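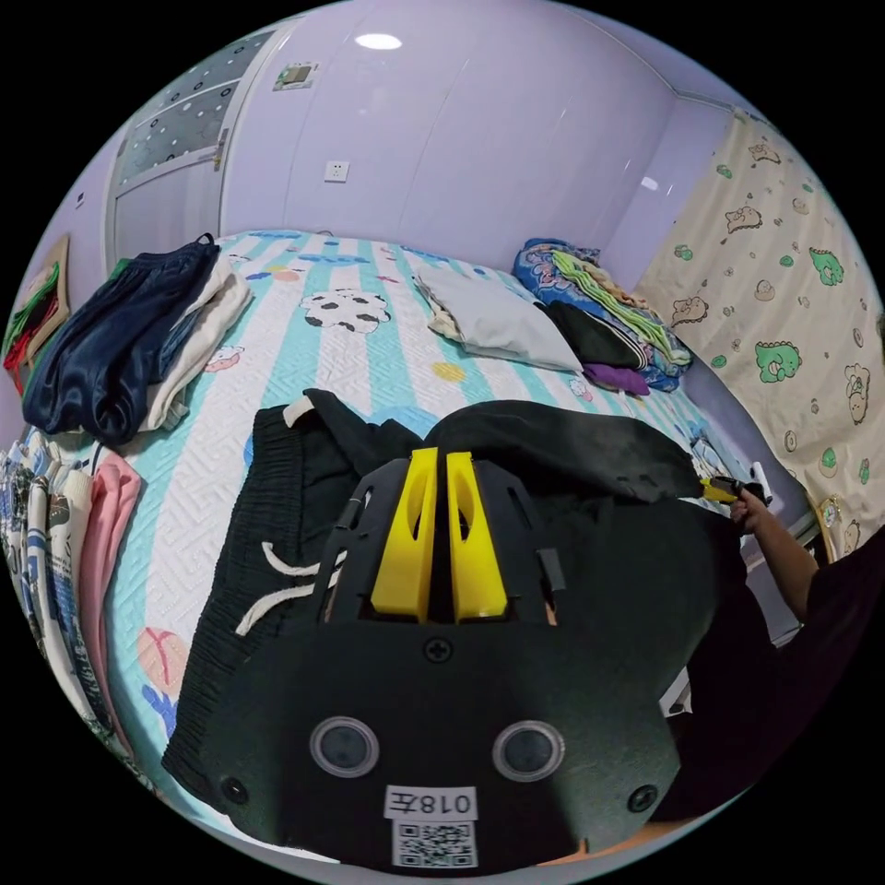

Fig. 1. Left gripper over the black trousers, striped bedspread, bedroom setup.

Cellach – folding clothes from hand-held gripper demos
Project report, group Min. Advisor: Czesław Kubiak

1. What we wanted to find out
Does a policy trained on demos from one bedroom fold clothes in another? And does the bedspread matter. Everyone in the lab said no, we thought yes.

2. Data
Two hand-held grippers, one per hand, camera on each. Real bedroom, no lab table. Clothes left on the bed between takes, so the background is cluttered on purpose. We kept 36 demos for trousers, 20 for tops. Threw out any take where tracking dropped, mostly when a gripper got too close to the matress.

Black clothes are the hard part. Black trousers next to another black garment – edges almost vanish in the wrist view. Waistband and drawstring are the best cues we have. We labeled the waistband by hand in some 30 clips before giving up on doing all of them.

3. Training
Same network as the Nirado baseline, nothing changed except the crop. Three seeds. Wrist views only, no overhead camera.

4. Results
Same room: trousers fold fine on most trials, tops worse. Second room (Jusarska apartment, plain sheet): trousers dropped a lot, tops about the same. We did not expect that. Best guess is the policy was using the stripes to line up the legs. Not proven, we ran out of time for the swap test.

Drawstring got pinched instead of the waistband in all three seeds. Same failure every time.

5. To do
Swap bedspreads, keep the room. More light colored pants. Fix the time offset between left and right, Czesław spotted it in May and its still there.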